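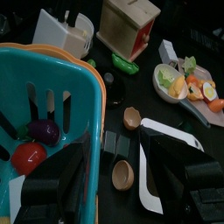 Eggplant and tomato in the teal basket, with the orange one tucked behind it.

How to Set Up a Play Market on One Small Table

By Carleen Ormsby
Posted 05/10/2020

If you have a child between two and six in the house, you probably already own most of a grocery store. It's just spread out under the couch, in the bathtub and at the bottom of the toy bin, mixed up with train tracks and a sock or two. Ours was like that for the longest time. We had baskets, we had a heap of pretend fruit and vegetables, we had plates, and still the only thing that ever happened with them was that the whole lot got dumped on the rug and walked away from.

What changed things for us was giving the market a table of its own, and putting out a lot less. I've set it up so many times now that I can do it while the coffee brews, so let me take you through it the way I do it here at home. Please change anything you like. Your table and your kids are not mine!

What you'll need

A low table, or a sturdy bench if that's what you've got
Two toy shopping baskets
A few pieces of play produce
A toy plate or tray
Some plain blocks
Paper or thin card for a shopping list
A crayon that you don't mind losing

Don't buy anything new for this unless you really want to. Play food turns up at yard sales all the time, often in a big mixed bag with pieces from several different sets, and children don't mind a bit if the lemon is bigger than the cabbage.

Step 1: Clear the table and wipe it down

Take everything off, even the things that live there. I know it's tempting to push the coloring books to one end, but they'll creep back into the middle and before long the tomatoes are being sold on top of a dinosaur. Wipe the table with a damp cloth and dry it off.

If you have a choice of tables, try a dark one. Bright plastic looks wonderful on black, and teal and orange baskets almost glow against it. Ours used to be on a pale, patterned tablecloth and I never noticed how much was getting lost in the flowers until I took it away.

Step 2: Wash the play food

Warm water with a little dish soap is plenty for solid plastic pieces. Go over them with a soft cloth, rinse, and lay them on a towel. Anything hollow needs more patience. Egg shells that come in halves hold water for ages, so stand them with the open side down and leave them until they're dry all the way through – overnight if you can. Wooden food shouldn't be soaked at all, just wiped.

While you're at it, look for cracks and loose bits, and take out anything small enough to worry about if there's a baby or a toddler around.

Step 3: Nest the baskets

Set one basket inside or behind the other, so that they take up the space of one. A child shopping alone uses the front basket, and when a brother or a neighbor turns up, out comes the second. With two different colors you also get to skip a good many arguments, or at least have them once at the beginning and be done with it.

Baskets with slots in the sides are my favorite for this. They rinse out easily, and if you're the one playing cashier you can peek in and guess what's coming.

Step 4: Choose what goes in

Now comes the hard part for generous people like me, which is holding back. Start with a couple of pieces in the basket, and pick ones that look nothing like each other. A purple eggplant and a red tomato make a lovely pair: one long, one round, and easy to tell apart for even a very little shopper. You can talk about them, too. Which one rolls? Which one has a green cap? What would we cook with both of them tonight?

Keep the rest of the food in a bin off the table and swap pieces whenever interest starts to sag. I used to put all of it out at once, and all I got for my trouble was a very full table and a bored child.

Step 5: Write a list

Cut a strip of card and stand it up at the side of the basket. For a child who isn't reading yet, draw the items with a crayon, and don't fuss over your artwork. My eggplants look like bowling pins and they get bought just the same. Older kids love to write the list themselves, and the spelling is half the fun.

Step 6: Put the kitchen next door

Leave a plate or tray on the table a little way from the baskets. Shopping is nice, but shopping that ends in supper lasts far longer, and you may even be served something. Toy egg shells are good to have out at this end, since cracking eggs is about the most thrilling job in any kitchen when you're three.

A couple of square blocks can go in front of the basket. I don't tell anyone what they are. They've been butter, bars of soap, a cash register and, for one entire afternoon, the dog.

Step 7: Open up and stay a few minutes

Sit down and be the first customer. Ask for something the store doesn't have, pay with a leaf, forget your change. Once the game is rolling along you can usually slip off and fold some laundry, though you should expect to be called back for a refund.

Packing it away

Food goes into the front basket, plate and blocks on top of that, list down the side. Then lift the whole stack onto a shelf that your child can reach. I hold back a few pieces each time and bring them out in November, when the afternoons get dark so early and we're all in need of something to do before supper. A forgotten pretend carrot is very nearly as good as a new one.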